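The long way round with a loaf of bread

Monday, October 4, 2021

She has asked me not to use her name, partly from shyness and partly, I think, to stop people ringing at six in the morning to ask why their dough hasn't risen. So she will be "the baker" for this piece, though she winces at the word. "I'm a retired bookkeeper who got carried away," she says, putting the kettle on for the second time since I arrived.

The bakery is called Puto, and it has been trading out of the old saddler's shop at the bottom of the hill for 11 years. It sells four kinds of bread and, on Fridays, a seeded bun that causes something close to ill feeling in the queue. I had walked past it hundreds of times before I thought to ask how it came about, and the answer took most of an afternoon, two pots of tea and the heel of a rye loaf with a great deal of butter on it.

It began, she tells me, with a bad holiday. She and her husband had booked a week's walking and it rained on all 7 days, so they spent most of it in the kitchen of the guest house, a place called Horkach, where the landlady baked every morning and was glad of somebody to talk to. "I didn't go in meaning to learn anything. I went in because it was the only warm room. By the Wednesday I had my sleeves rolled up, and by the end of the week she was telling me off for being rough with the dough, and I knew she'd stopped thinking of me as a guest."

She came home with a jam jar of starter wrapped in a walking sock. It is still going, and it still answers to Horkach.

For the first couple of years she baked only for the house, and then for the neighbours, and then for the neighbours' relations. Her husband, who likes his routines, found there was flour in the car. "He never complained, exactly. He bought himself a little brush and kept it in the glove box." When the saddler retired and the shop came up to let, it was he who went and asked what the rent was, and came home, and put the piece of paper by her plate without saying a word about it.

The oven was the great expense. She wanted a Dudás, a deck oven with a stone floor, and found one second-hand from a pizzeria that was closing down. It cost £2,275, and she can still give you the figure without looking it up. ("You can take the woman out of bookkeeping," she says.) It would not go through the door. The window had to come out, on a drizzly evening, with half the street offering advice, and the glazier who put it back in the next day took part of his payment in bread and has been a customer ever since.

I ask what the early days were like and she laughs for quite some time. On the first morning she made 30 loaves and sold nine. On the second she made fewer and ran out before ten o'clock. "You can't win, you see. I went home and cried about having too many and then I went home and cried about not having enough, and my husband said, well, at least you're getting a bit of variety."
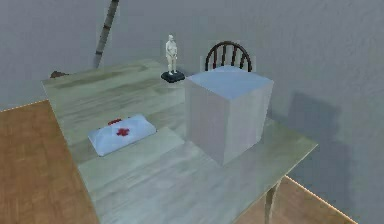

What settled things, in the end, was the flour. She had been buying whatever the wholesaler had on the lorry, and the loaves were different every week. Then somebody told her about Pluvar, a small mill across the valley, and she drove over one August afternoon to have a look. She stayed until they locked up. "They let me put my hand in everything. I'd never thought of flour as having an age, or a mood, but it does, it really does, and once you've got to know one you don't want to go chopping and changing."

She is less sentimental about the hours. She gets up at three, and has done for so long that she no longer sets an alarm, which is a nuisance on Sundays. She has missed a good many parties, and the endings of nearly all the television programmes she has ever started. Her knees are not what they were. A young woman from the village now does the shaping on the busiest mornings, and is better at it, the baker says, than she ever was herself, with lovely quick hands and no fuss about her.

Would she do it again? She cuts me another slice while she considers it, a thick one, and pushes the butter over. "I think I'd start sooner. I was 50-odd and I kept telling people it was too late, and all the time I was saying it I was looking at ovens."

Before I go she gives me a jam jar with a spoonful of Horkach in the bottom and a list of instructions on the back of an old invoice. Feed it every day, it says, and keep it out of draughts. Underneath, in capitals, she has added that I am not to ring before eight.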